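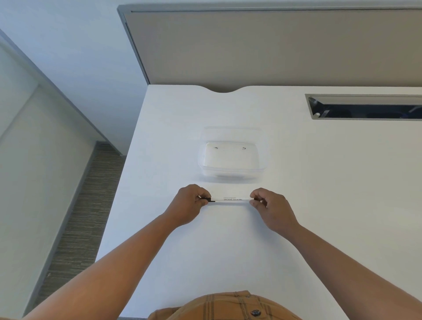
Home | Stories | Essays | Archive | Submit

The Ferry Clerk

The ferry office at Jusden closed at 5, but the clerk stayed until the last boat was tied up. She had done it for nine years. The company did not pay her for the extra time and she had never asked.

That November the company sent a letter saying the Sornis crossing would end. The bridge at Danzer was open and people drove across it. There would be one more week of boats, then the office would be emptied and the building sold. She read the letter at the counter and put it in the drawer with the lost gloves.

She told the man who sold coffee on the dock. He said he had heard already. He said his brother-in-law could get her work at the Turex warehouse, days only, with a parking space.

"I don't have a car," she said.

"You'd need one now," he said.

On the fourth day an old woman came in and asked for a return ticket. The clerk explained that the return was good for thirty days but the boats were not. The old woman said she would take it anyway. She had bought a return every month since her sister moved to Sornis, and she did not want to start buying the other kind.

The clerk sold it to her. She wrote the number in the ledger, as she had been taught, although the machine kept its own record. The number was 2161. When the old woman had gone down the ramp, the clerk went back through the pages to see how many tickets were hers. She stopped at the spring before last, when a school group wanted to know where the bathroom was.

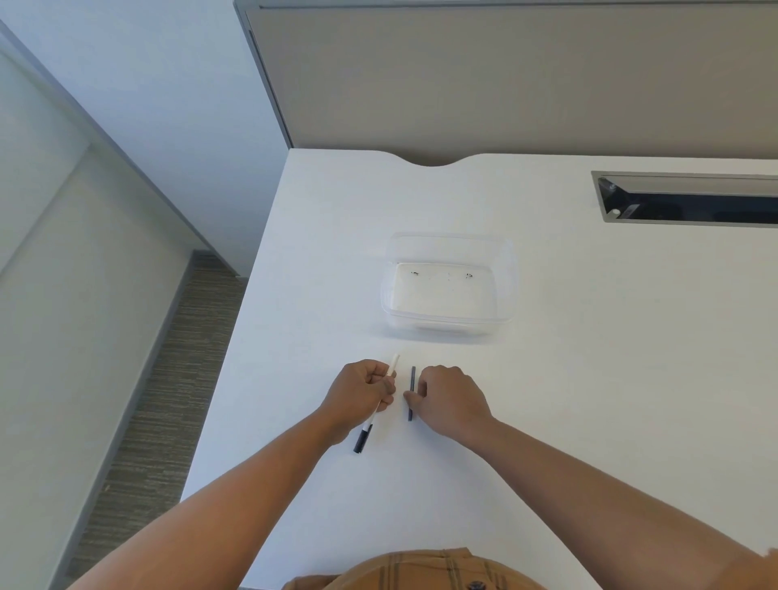 She took the ledger home that night in a grocery bag. She was not supposed to. It sat on the kitchen table while she heated soup, and after she ate she turned to the front. The first pages were in someone else's writing, small and slanted left. He had noted the weather beside each sailing. Fog. Fog. Clear, cold. Dog on board.

She had never written down the weather. It had not been in the instructions.

On the last day there were more passengers than she had seen since summer. Most of them lived in Jusden and had not taken the boat in years. They brought children and took the same crossing out and back without getting off. The till came to a little over 800 dollars, and the coffee man ran out of cups by noon.

The old woman came off the final boat. She had her ticket in her hand, and she asked whether it needed to be stamped.

"It does," the clerk said, and stamped it.

She locked the door when the deckhands had gone. Then she unlocked it, went back to the counter, and opened the ledger to the last line. Wind from the west, she wrote. Some rain. She looked out at the water for a minute and added that it was getting dark.

We use cookies to remember your reading preferences. Accept | Settings

More Recent Fiction
The Well Digger's Lunch
Two Rooms Over the Bakery
What the Surveyor Left
Salt for the Road
A Borrowed Coat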